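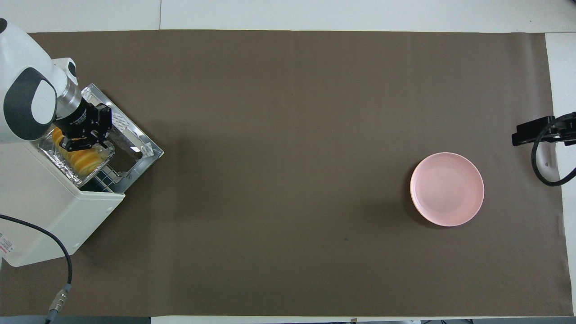 Clarner Tray and Sheet Pan Register: Data Card

Version date: 08/09/2019

Summary

The Clarner Register is a table of metal trays and sheet pans held by the shared kitchens of the Prerker district. It contains 1,164 records from 14 kitchens. Each record gives the outside measurements of one tray, the height of its rim, its stated material and its condition at the time of inspection. The register was compiled by the Jotuma Office for Shared Kitchens and is released for use by kitchen managers, equipment buyers and students of food service.

Files

trays.csv: one row per tray
kitchens.csv: one row per kitchen, with rack type and oven type
codes.txt: list of condition codes and their meanings
changes.txt: corrections made after first release

Fields in trays.csv

tray_id: label number assigned by the Office
kitchen_id: matches the first column of kitchens.csv
length_mm, width_mm: measured across the outer edges of the rim
rim_mm: height of the rim at the midpoint of the long side
material: aluminum, stainless steel, coated steel or unknown
condition: code from 1 (as new) to 8 (withdrawn from use)
notes: free text, may be blank

Method of collection

Measurements were taken by kitchen staff with a steel rule and entered on a paper form. Trays were washed and laid on a flat surface before measuring. Where a tray was bent, the longest and widest values were recorded. The Office entered all forms twice and compared the two sets. Forms that could not be read were returned to the kitchen.

Material was copied from the purchase record. No tests were carried out. If no purchase record could be found, the field was set to unknown.

Known limitations

The Çınar kitchen joined in May and submitted its forms on an earlier template, which had no space for rim height. As a result, 235 rows have no value in rim_mm. These should be treated as missing and not as zero.

Condition codes 3 and 4 were applied differently between kitchens. Users comparing wear from one kitchen to another are advised to combine them.

Perforated trays and muffin pans are excluded.

Terms of use

The register may be copied and adapted without charge, provided that the Jotuma Office for Shared Kitchens is named as the source. Individual kitchens should not be ranked in published work without their written consent.

Corrections

Please send corrections to the Office in writing, giving the tray_id and the field concerned. Accepted changes are listed in changes.txt and included in the next release.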